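Sciences et techniques - Rubrique Juniors - Robots

Journée portes ouvertes : comment un robot tient un objet

18 mars 2024
Partages : 72 - Commentaires : 2

L'atelier Hirnance ouvre ses portes aux écoles une fois par an. Les élèves y suivent une démonstration de saisie. Saisir, pour un robot, veut dire fermer ses doigts sur un objet et le garder sans le faire tomber ni l'écraser.

Un bras robotisé se compose de segments reliés par des articulations. Chaque articulation contient un moteur et un capteur d'angle. Le capteur mesure la position du segment, le moteur la corrige. Au bout du bras se trouve la pince - c'est la main du robot.

Une petite caméra est fixée près de la pince. Son objectif est très bombé et son champ de vision très large. Les lignes droites y deviennent courbes, et le haut de la salle peut se retrouver en bas quand le poignet tourne. Le plafond et ses lampes rondes passent alors sous le reste.
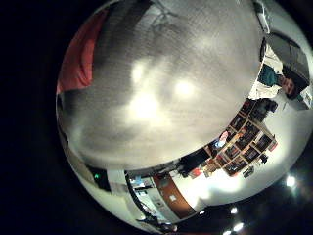

Pluvetti demande dans les commentaires si le robot se trompe quand tout est à l'envers. Un programme peut en tenir compte : il connaît l'angle du poignet et sait donc où se trouve le haut. Une rotation de 90 degrés se corrige par un calcul simple.

Les surfaces brillantes posent un autre problème. Une sphère argentée renvoie la lumière des lampes et forme des taches blanches. Elle reflète aussi ce qui l'entoure, mais déformé. Le programme doit distinguer l'objet de son reflet. Il peut comparer plusieurs vues : quand la caméra se déplace, les reflets glissent sur la surface.
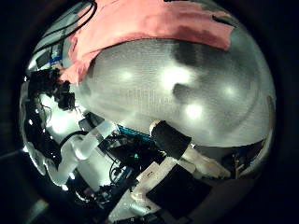
Vient ensuite le contact. Le bout d'un doigt de robot porte souvent un patin, par exemple en caoutchouc. Ce patin augmente le frottement, c'est-à-dire la force qui empêche deux surfaces de glisser l'une sur l'autre. Sur un objet rond et lisse, la zone de contact est petite, et la position des doigts compte beaucoup. Une force trop faible laisse glisser l'objet. Une force trop grande peut l'abîmer.

La prochaine visite est prévue en juillet, pour des groupes de 27 élèves au maximum.

À lire aussi
Le moteur électrique expliqué aux juniors
Visite du laboratoire Inden
Qu'est-ce qu'un capteur ?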